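Cocina > Orden y limpieza > Vasos y vajilla

Vasos después de una fiesta en casa: qué se guarda, qué se lava y qué se tira

Publicado el 25 de octubre de 2019

Categoría: Trucos de cocina y comedor

Los vasos dan más trabajo que los platos. Se vuelcan, se mezclan, se quedan a medias y acaban repartidos por toda la casa. Si además hay vasos de papel, de plástico y de cristal, lo normal es meterlo todo en la misma bandeja y decidir después, y en el fregadero se pierde más tiempo separando que lavando.

El sistema que sigue sirve para una merienda de cumpleaños o una cena con más gente de la habitual. No hace falta comprar nada, salvo quizá una caja con tapa.

Primero, vaciar

Antes de mover un solo vaso, se pasa por la mesa con una jarra ancha y se vacía en ella lo que queda. Una jarra de 1418 mililitros, como la Osa que usamos en casa, basta para una mesa de niños. El agua limpia va a las plantas. Los refrescos y la leche van al desagüe con el grifo abierto un momento.

Los vasos de cristal se llevan a la cocina de dos en dos, uno en cada mano, sin meter los dedos dentro. Nunca apilados: dos vasos encajados en caliente o todavía mojados se quedan pegados y al separarlos se rompe el borde. Si ya ha pasado, se llena el de dentro con agua fría, se pone el de fuera en agua templada y se espera un minuto. Luego se gira despacio, sin tirar.

Separar por material

Se hacen tres grupos en la propia mesa: cristal, plástico y papel. El cristal sale primero, aunque solo haya un vaso. Con vasos ligeros alrededor es fácil barrerlo con la manga al ir a coger otro.

Después el plástico. Los vasos rígidos, los que no ceden al apretarlos con dos dedos, aguantan muchos lavados a mano. Los finos y transparentes suelen rajarse desde el borde y no merece la pena guardarlos si ya tienen una raya blanca.

El papel se mira al final. Un vaso de papel que no se ha usado se puede guardar aunque haya estado en la mesa, siempre que esté seco y con el borde enrollado en buen estado. Si el borde se ha aplastado, goteará. Estos vasos hacen buen papel en el cajón de los lápices o para sembrar perejil en febrero.

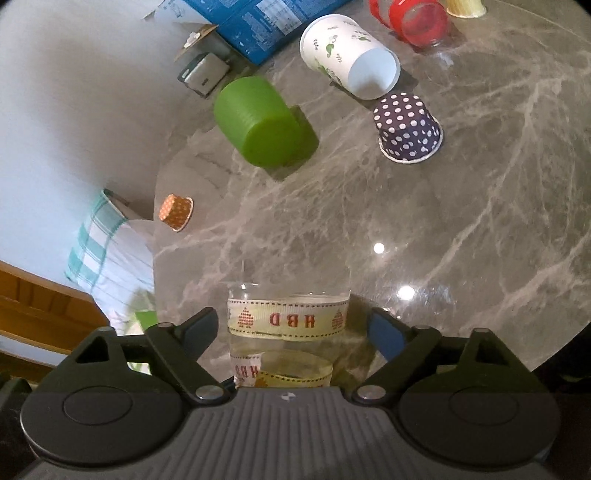
Joris Michiels escribe que él no separa por material sino por dibujo: «En mi casa cada niño tiene su vaso desde el principio, uno de lunares, otro de rayas, otro de animales, y así nadie coge uno nuevo cada vez que tiene sed. Antes gastaba un paquete de 50 en una tarde. Lo que no consigo es que los vasos de papel se queden de pie cuando están vacíos».

Lo del dibujo funciona y ahorra rotulador. Para que no se caigan, lo más sencillo es dejarlos boca abajo hasta el momento de servir. Así apoyan sobre el lado ancho y no les entra polvo. En una mesa de mármol o de cristal resbalan más que sobre madera, y un mantel fino de algodón lo arregla. Una vez servidos, conviene llenarlos hasta la mitad y no más. En un vaso de 380 mililitros eso ya es bastante bebida para un niño.

Cintas y adornos en vasos de cristal

Una cinta alrededor del vaso queda bien y permite usar la vajilla de diario en una celebración. Tiene dos inconvenientes: se moja con la condensación y, si es de tela estampada, puede desteñir.

Para que salga limpia se pone sin pegamento. Se corta dos centímetros más larga que el contorno del vaso y se cierra con un trozo pequeño de cinta adhesiva, cinta sobre cinta, sin tocar el cristal. Se coloca a media altura, lejos del borde donde se bebe. Al terminar se desliza hacia abajo, si el vaso se estrecha hacia la base, o se corta por la unión.

Si alguien la pegó directamente y ha quedado resto, se frota con unas gotas de aceite de girasol, se deja diez minutos y se lava con jabón. No hay que rascar con cuchillo. El estropajo verde también raya, aunque no se note hasta que el vaso se seca.

Las cintas se alisan con los dedos y se guardan enrolladas. Planchadas por el revés, con la plancha baja y un paño encima, sirven para otra vez - menos las de plástico, que encogen.

La mesa

El mármol pide que se limpie enseguida. El zumo de naranja, el limón y los refrescos de cola atacan el pulido y dejan un cerco mate que no sale con jabón. Paño húmedo, una gota de jabón neutro, aclarado con otro paño y secado. Nada de vinagre, por mucho que se recomiende para todo lo demás.

Para ver si ha quedado bien seco, se mira la superficie de lado, con la luz de una lámpara de frente. Las marcas de agua se ven como círculos apagados dentro del brillo. Las que no se van con el paño suelen irse con una gamuza seca y un poco de paciencia.

El paño de secar, mejor de algodón y sin suavizante. El que se deja colgado en el respaldo de una silla de madera debe estar escurrido, o acabará marcando el barniz.

Guardar

Los vasos de papel sobrantes se encajan unos en otros, se meten en una bolsa y se cierra sin apretar. La caja que usamos es una Vorkus baja, de las que caben debajo de una balda. Sirve cualquiera con tapa. Dentro van también las cintas, las servilletas que no se han abierto y una nota con lo que queda, que evita comprar de más en el siguiente cumpleaños.

Los de plástico, bien secos. Si se guardan con humedad cogen olor, y entonces hay que dejarlos una noche en agua con una cucharada de bicarbonato.

Los de cristal vuelven al armario boca arriba si el estante está limpio, y boca abajo sobre un paño si se usan poco. Los de cada día, delante.

Etiquetas: vasos, cumpleaños en casa, mármol, orden en la cocina

Artículos relacionados
Cómo quitar el olor a los táperes de plástico
Manteles de algodón: manchas de chocolate y de fruta
Tarros Geerts de 475 ml: qué cabe en cada uno
Ordenar el armario de las tazas en una tarde
Estantes Provberg: cómo repartir el peso de la vajilla
Quitar etiquetas de los botes sin rayar el cristal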